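Home | Forums | Gallery | Members | Search

Covville Growers Forum > Indoor Plants > Watering and Feeding

Bottom watering - converts and doubters, come in!

Posted in March by Pentti Valtonen

Right, I have to tell somebody about this and my family have stopped listening. I have switched nearly all of my houseplants over to bottom watering this winter and I am absolutely delighted with it. I'd read about it on here years ago and always thought it sounded like a faff, with trays all over the draining board and so on. Then I lost two ferns in a row to dry patches in the middle of the rootball (the top was damp, the sides were damp, and the middle was like biscuit) and decided I had nothing to lose.

My method is very simple. I fill the washing-up bowl to about a third of the depth of the pots, put in as many as will fit, and go and have a cup of tea. Half an hour later I feel the top of the compost. If it's cool and slightly damp they come out and drain on the rack, and if it isn't they get another ten minutes. The spider plants love it. The peace lily has stopped fainting every time I go away for the weekend!

What I'd like to know is how other people manage the bigger pots, the ones you can't lift into a bowl without doing your back in. I'm also wondering about feeding. Do you put the feed in the bowl or give it from the top as before?

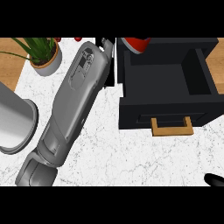

The other thing I've been enjoying is the roots. I tipped out a tradescantia last week to pot it on and there were roots right down to the bottom and all round, lovely white ones, where it used to be a sad little tuft near the surface. So I'm sold, but I'd love to hear from the rest of you, doubters included.

Pentti

mossy_doorstep wrote:

Welcome to the club! I've done it this way for 3 years and wouldn't go back. African violets are the ones that made me start, as they hate water on the leaves and I am not a tidy pourer.

For big pots I use old roasting tins. You tilt the pot, get someone to slide the tin under, then pour into the tin and leave it. Check after an hour and mop out whatever is left with a sponge. It does mean a bit of crawling about but no lifting.

Feed goes in the bowl for me, half strength.

greyheron wrote:

I'll be your doubter then, Pentti. I don't say it doesn't work, plants will drink from wherever you put the water. My objection is salts. Water goes in at the bottom, travels up, evaporates off the top and leaves everything it was carrying behind in the top inch. We have very hard water in this part of Covville and after one winter of trays I had a white crust on every pot in the house and brown tips on the dracaena.

If you put feed in the bowl as well you'll get there twice as fast. I went back to a can with a long thin spout and poured slowly, going round the pot a couple of times. That fixes your dry middle too.

mossy_doorstep wrote:

That's fair about the crust but you only need to flush them through now and again. I do mine in the shower, first week of every other month or whenever I remember. Lukewarm, let it run straight through till it's pouring out of the bottom. No brown tips here. Though I do have softish water so maybe I'm getting away with it.

Pentti Valtonen wrote:

Oh this is useful, thank you both. I hadn't thought about salts at all. We're hard water here as well, the kettle is a disgrace. I do have a water butt off the shed so I might try filling the bowl from that and letting it come up to room temperature first.

greyheron, is the crust harmful or just ugly? I've seen a faint white line on one of the clay pots but assumed it was the clay.

greyheron wrote:

On the outside of a clay pot it's mostly ugly. On top of the compost I'd scrape it off, take the first half inch with it and top up with fresh. Rainwater will help a great deal. Just keep a lid on the butt, mine had half a hedge in it by the autumn.

Toivonen_B wrote:

Slightly different angle. I don't bottom water everything, I do it by plant. Anything in a small plastic pot with a fine peat-free mix gets the bowl, because once that stuff dries out the water runs straight down the inside of the pot and out of the hole and you think you've watered it when you haven't. Cacti get it from the top, in summer mostly. Orchids in bark get a proper dunk and straight out again.

Also please watch out for fungus gnats! Everybody says bottom watering cures them because the top stays dry. Mine did not read that book. If you leave the pots in till the surface is wet, you're giving them exactly what they like. Take them out when it's only just cool to the touch.

kenton_kate wrote:

Agree with Toivonen on the gnats. I had them terribly in the kitchen and what sorted it was waiting longer between waterings, never mind which end the water went in. I weigh my pots in my hand now. A dry one feels silly, it's so light. You get the knack quite quickly.

I have 6 big ones that never move and I put a length of thick cotton cord through the drainage hole when I repotted them, with the tail hanging down in a dish. I top up the dish and that's it. It's been brilliant for the weeping fig, which sulks if you so much as look at it.

greyheron wrote:

A wick I could be talked into. Still salts though!

kenton_kate wrote:

Ha, yes. I flush those with a jug in situ and a lot of towels.

mossy_doorstep wrote:

Kate what cord do you use? I tried string and it went mouldy and snapped.

kenton_kate wrote:

Washing line, the old soft cotton sort, boiled first. I've been told nylon lasts longer but haven't tried it.

Pentti Valtonen wrote:

I'm going to try the wick on the big rubber plant at the weekend, it needs a new pot anyway. The small ones can stay with the bowl, with rainwater, and I'll feed from the top with the thin spout so that greyheron can sleep at night. I'll report back once I've seen a few new leaves. Does anyone know if it matters how far up into the pot the cord goes?

kenton_kate wrote:

I take mine halfway up and curl it round once. Wet the cord before it goes in or it won't start drawing.

Log in to reply to this thread

Contact the moderators | © Covville Growers Forum | Back to top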